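Notebook, long room
24 June 2020

Reorganized the long room. It was supposed to be a morning job and it went to the end of the day. Writing it down while I remember where everything went, mostly for Hernán, who will be looking for the small clamps.

Started with the shelves on the door side. Took everything down, wiped the shelves with the Beneo cleaner, one capful to a bucket of water. Any stronger leaves a film. I found that out in January and it is still visible on the cabinet by the sink if you get the light right. Dried with the blue cloths. Those cloths now go in the drawer under the sink and not on the radiator.

The boxes of offcuts are sorted by length. Anything shorter than my hand went in the trash. Hernán objected to that last time, so I kept one box of the better short pieces and wrote his initials on it. If it has not been opened by the next time we do this, it goes too.

Moved on to the pale surface next. It shows everything, and I have stopped trying to keep it like new, but it was overdue. Order I did it in:

Cleared it, then brushed off the dust toward the room and not toward the wall.
Wiped once with plain water.
Wiped with Beneo, same strength as the shelves.
Left it for a few minutes, wiped again with plain water.
Tape residue off with the plastic scraper, held almost flat.
2000 grit, wet, on the one rough patch only.

The 2000 grit was a mistake on the first try. I pressed too hard and got a dull area the size of a coin. Lighter pressure on the second try was fine. The dull area can be felt but is hard to see unless you are looking for it. I would not use anything coarser there.

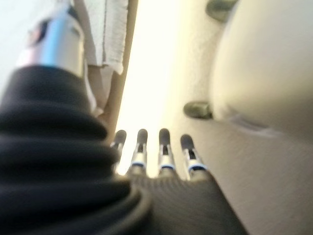
Kibet Lyimo

The beige still marks faster than the old gray one did. Pencil comes off with a damp cloth. Ballpoint does not, or not completely, and marker is hopeless after an hour or so. Please write on paper. There is a new pad on the hook by the door and a second one in the drawer with the rulers.

Light: moved the Nyaga lamp back to the left side. I had it on the right for two weeks and kept getting glare off the surface while measuring. With it on the left and the blind half down I can read the steel rule without tipping my head. The cord now runs behind the shelf. It is a bit short, so if the lamp gets pulled forward again the plug comes out of the wall. I would like an extension but the only spare one has a cracked end, and I cut the plug off it and threw it away.

Drawers, from the top:

Rulers, squares, pencils, spare pad.
Scrapers, blades, tape.
Small clamps. All of them, including the ones that used to live on the windowsill.
Cloths and gloves. Not the blue cloths, see above.
Odds and ends. I did not have the patience for this one.

The third drawer sticks in the last few inches. Rubbed a candle stub along the runners and it got better, then it got worse again after I loaded the clamps. It may just be the weight. Splitting the clamps between two drawers would fix it, but then we are back to hunting for them.

Tape: the Mornis roll leaves less behind than the Teveck one. Put a strip of each on the back edge after cleaning, side by side, and dated them in pencil. Will pull both in 8 days and see. My guess is that the Teveck glue goes gummy from the sun through that window, since the strips in the cabinet come off clean. If so, the blind is the answer and we can finish the Teveck we have. There is a lot of it.

Swept last. Should have swept before wiping, because the dust from the top shelf came down on the surface and I had to do the plain water wipe over again. Next time shelves, floor, then the surface, then the floor again if it needs it.

Hernán came in near the end and asked why the stool is so low. I set it to 39 on the post scale because that suits me with the lamp on the left. He wants it higher. We agreed to leave a pencil line on the post for each of us.

Still to do:

Bottom drawer.
Replace the bulb over the sink. Needs the tall ladder.
Buy an extension cord, flat plug if possible.
More blue cloths. We are down to 2 that I would use on anything I cared about.
Ask Hernán where the good scraper went. The one I used today has a nick in the corner and I had to keep turning it over.

Added later: the good scraper was in the offcuts box with his initials on it.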